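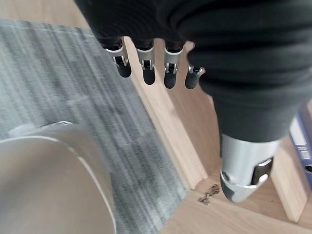 Budgeting for hand spares and covers, first year

gulside_mel
Hi all, long-time reader and very occasional poster. We're putting together the August equipment request for our two-armed unit and I've been handed the hands, so to speak. The arms are under the Dratevport service plan, so I'm not fussed about those, but the fingers and the knit covers come out of our own operating money and I haven't the foggiest what a sensible first-year figure looks like. Dinov have quoted us $2382 for a spare thumb and finger set, and covers are $162 a pair. My gut says one spare set and 5 pairs of covers, but my gut also bought the label printer we never use. What did everyone else put down?

frota_fan
Welcome out of lurking, Mel! We had the same conversation last year over many cups of tea. I'd keep the spare set and double the covers. Ours go at the knuckles from office jobs (binders, cupboard doors, anything with a corner on it) long before the mechanical bits complain, and you don't want to be pinching pennies on the thing that takes all the rubbing.

Gerardo Longo
I'm going to disagree with my friend above, with affection. Ten pairs is a lot of money sitting in a drawer, and the supplier changed the cuff on us halfway through the year, so we were left with four pairs that don't fit anything. Buy three, see how you go, and put the difference towards a second thumb. Thumbs do a lot more work than people budget for, especially if you're doing shelving and filing tasks all day.

frota_fan
Fair point on the cuff, I'd forgotten that whole saga. Still reckon three is skinny if Mel's running two shifts. Mel, are you?

gulside_mel
One shift for now, and mostly cupboards and folders, with a bit of picking small things up off the floor. The labour side is sorted. I should have said that at the start, sorry!

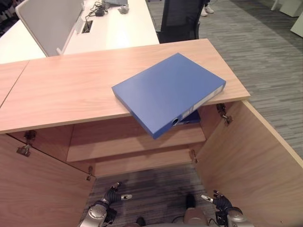

tess_in_stores
Should the spare finger set go in the same request as the covers, or be kept separate?

Gerardo Longo
Keep them separate if your finance people will let you. The finger set is a one-off you can hold as a spare part, while covers are a consumable you'll be reordering every year, and lumping them together makes next year's figure look like a cut when it's only the spares dropping out.

tess_in_stores
Lovely, ta. Ours all went in as one line and I've been explaining it ever since.

gulside_mel
Right, I've split it: one finger set under spares, four pairs of covers under consumables, which I hope offends you both equally. I'll ask Dinov on Tuesday whether the cuff is going to change again before I send anything off.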